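Saisonauftakt in Grollcombe: 2 Punkte und ein langer Heimweg

18. August 2022

Die Sommerpause ist vorbei. Gestern Abend hat Urnstead auswärts in Grollcombe gespielt, und ich bin mitgefahren, obwohl ich mir nach der letzten Saison vorgenommen hatte, nur noch Heimspiele anzuschauen. Der Vorsatz hat ein Spiel lang gehalten, weil es vorher keins gab.

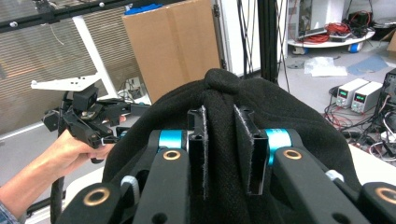 Gráinne Duggan
Bloggerin und Dauerkarteninhaberin

Zum Spiel selbst. Im Handball sagt das erste Ergebnis einer Saison wenig aus, aber ein Auswärtssieg mit einem Tor Vorsprung ist mir lieber als eine knappe Niederlage mit guten Ansätzen. Die erste Halbzeit war zäh. Grollcombe stand sehr offensiv in der Deckung, unser Rückraum kam kaum zum Wurf, und die Anspiele an den Kreis landeten meistens beim Gegner. Zur Pause lagen wir vier Tore hinten.

Danach hat Jarlath McGrath im Tor angefangen zu halten. Ich weiß nicht, was in der Kabine besprochen wurde, jedenfalls stand er bei den Würfen von außen weiter vorne, und die beiden Linkshänder von Grollcombe haben ihn immer wieder angeworfen. Mit den Gegenstößen kam auch der Rest der Mannschaft ins Spiel. Der Ausgleich fiel gut zehn Minuten vor Schluss, der Siegtreffer per Siebenmeter kurz vor der Sirene.

In der Halle waren laut Durchsage 1.624 Zuschauer, für ein Spiel unter der Woche ist das ordentlich. Aus Urnstead waren wir rund 30 Leute, alle im selben Block hinter der Auswechselbank. Der Eintritt ist teurer geworden, der Kaffee leider nicht besser.
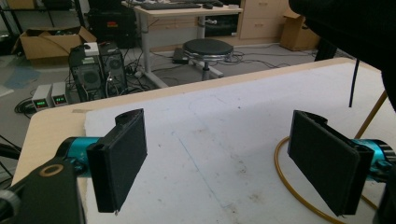 Arbeitstisch mit weißer Schaumplatte

Was mir weiter Sorgen macht, ist die Abwehrmitte. Wir haben dort den Abgang aus dem Sommer nicht ersetzt, und gegen einen Kreisläufer mit mehr Gewicht wird das nicht reichen. Im November kommen vier Auswärtsspiele hintereinander, spätestens dann sollte jemand gefunden sein. Auf der Linksaußenposition sind wir dagegen doppelt gut besetzt, da wird der Trainer jede Woche jemanden enttäuschen müssen.

Die Rückfahrt waren 119 Kilometer, davon ein guter Teil über Landstraße wegen der Sperrung. Zum nächsten Heimspiel schreibe ich wieder etwas. Wer eine Mitfahrgelegenheit zu den Auswärtsspielen sucht, kann sich in den Kommentaren melden, bei mir sind noch zwei Plätze frei.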